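# How a Gripper Is Looked After

At Kulden, grippers are used to show machines how to handle everyday things. A gripper works like a finger and thumb, and it must be checked before each session.

## Step 1: Clean the fingers

The two fingers are wiped with a soft cloth. Dust makes them slippery, and a slippery finger drops things. The round lenses on the body are wiped next, with a separate cloth.

## Step 2: Check the grip

The fingers must close evenly. The person in charge squeezes the handle 30 times and watches for any finger that sticks or leans to one side. The gripper is then tried on a piece of clothing. Clothing is a good test, as it bends and folds in many ways.

The yellow fingers have closed on a black garment and lifted it above a round table. Each finger has a hole cut through it.

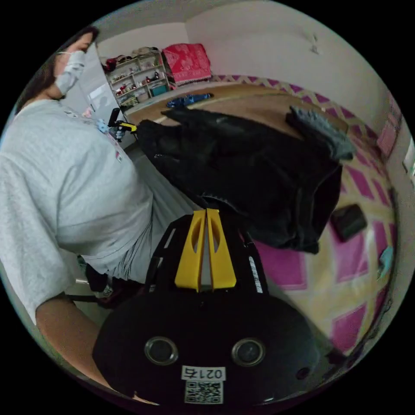
## Step 3: Write it down

Every check is entered in the service book. Hamdia Bogale, who keeps the book at Kulden, has now signed entry 3351. A worn finger is never mended with glue. Both fingers are changed together, so that they match, and the old pair is sent to the workshop at Vatby.

## Words to know

**Lens:** a curved piece of glass or plastic that lets a camera see clearly.

**Service book:** a record of every check and repair.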